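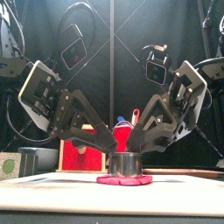
[네셀 출제] Re: 1월호 원고 유일해 검증 결과 불일치
2024년 11월 30일
작성: Severin Kofler

원고 묶음을 다시 받아 처음부터 검증했습니다. 아래 인용한 질문에 순서대로 답합니다.

> Cherry Mae Malabanan 님의 글:
> 1월호용 네셀 40문제를 Gridholm으로 돌렸더니 유일해 판정이
> 38문제만 나왔습니다. 나머지 두 문제는 "복수해"로 표시됩니다.
> 그런데 같은 파일을 Cumero에서 열면 두 문제 모두 정상입니다.
> 손으로 풀어도 막히는 곳 없이 끝까지 갔습니다.
> 어느 쪽 판정을 기준으로 삼아야 하나요?
> 그리고 예비 문제인 41번은 난이도를 새로 매겨야 하는지도
> 알려 주세요.

1. 판정이 갈리는 원인

두 프로그램이 빈 구역을 다르게 해석합니다. Gridholm은 힌트 숫자가 없는 구역을 "합계 제한 없음"으로 읽습니다. Cumero는 같은 구역을 "합계 0", 즉 전부 빈칸으로 읽습니다. 문제가 된 두 문제에는 힌트 없는 구역이 하나씩 있고, 그 구역을 제한 없음으로 두면 구석의 두 칸을 맞바꾼 해가 추가로 성립합니다. 나머지 문제에는 힌트 없는 구역이 없어서 차이가 드러나지 않았습니다.

손으로 풀었을 때 막히지 않았다는 점은 유일해의 근거가 되지 못합니다. 풀이자가 한쪽 해를 먼저 찾으면 거기서 멈추기 때문입니다. 해당 구역을 비운 채 진행하셨다면 Cumero와 같은 가정을 쓰신 것입니다.

2. 기준

우리 규칙문에는 "힌트가 없는 구역의 합은 정해져 있지 않다"고 적혀 있습니다. 따라서 Gridholm 판정이 맞고, 두 문제는 현재 상태로는 실을 수 없습니다. 수정안은 두 가지입니다.

가) 해당 구역에 힌트 0을 명시한다. 정답은 그대로이고 난이도만 한 단계 내려갑니다.
나) 인접 구역의 힌트를 바꾸어 구석의 교환을 막는다. 난이도는 유지되지만 대칭 배치가 깨집니다.

저는 가)를 권합니다. 대칭을 중시하는 분이 출제한 문제라서 나)를 택하면 출제자에게 다시 확인을 받아야 합니다.

3. 41번 예비 문제

유일해는 확인했습니다. 난이도는 새로 매겨야 합니다. 현재 표기된 등급은 구역 교차 기법을 쓰지 않는다는 전제로 계산된 값인데, 중반에 이 기법 없이는 진행이 되지 않는 지점이 있습니다. 가정법을 쓰면 우회할 수 있으나 등급 산정에서는 가정법을 인정하지 않습니다. 제 계산으로는 6등급입니다.

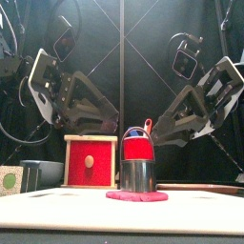 4. 파일 형식 관련 주의

Cumero에서 저장한 파일은 힌트 없는 구역을 0으로 바꾸어 기록합니다. 화면에는 빈 구역으로 나오므로 눈으로는 구별되지 않습니다. 이 파일을 Gridholm으로 다시 열면 0이 그대로 남아 유일해 판정이 나옵니다. 검증은 반드시 출제자가 보낸 원본으로 하시고, Cumero를 거친 파일은 조판용으로만 쓰십시오. 지난 호의 원본도 같은 방법으로 다시 돌려 보는 중이며, 아직 끝나지 않았습니다.

텍스트로 내보낸 경우에는 구역 정의 줄의 마지막 필드를 보면 됩니다. 하이픈이면 힌트 없음, 숫자 0이면 힌트 0입니다. 필드 자체가 없는 파일은 구버전이므로 출제자에게 재전송을 요청하십시오.

5. 조판

Orakzai 서체의 숫자 0은 작은 크기에서 동그라미 표시와 잘 구별되지 않습니다. 가)안대로 0을 넣을 경우 힌트 숫자만 한 단계 굵은 자형으로 지정해 주십시오. 해답면은 해당 없습니다.

Cherry Mae 님은 두 문제의 수정 방향을 정한 뒤 원본 형식으로 목록에 올려 주시면 됩니다. 올라온 파일은 제가 다시 검증합니다.

Severin Kofler

최근 글
- [네셀 출제] 구역 교차 기법의 등급 산정 기준
- [네셀 출제] Gridholm 일괄 검증 시 메모리 부족 오류
- [규칙문] 힌트 없는 구역의 문구 수정 제안
- [조판] 해답면 격자선 굵기
- [질문] 회전 대칭과 선대칭을 함께 쓰는 배치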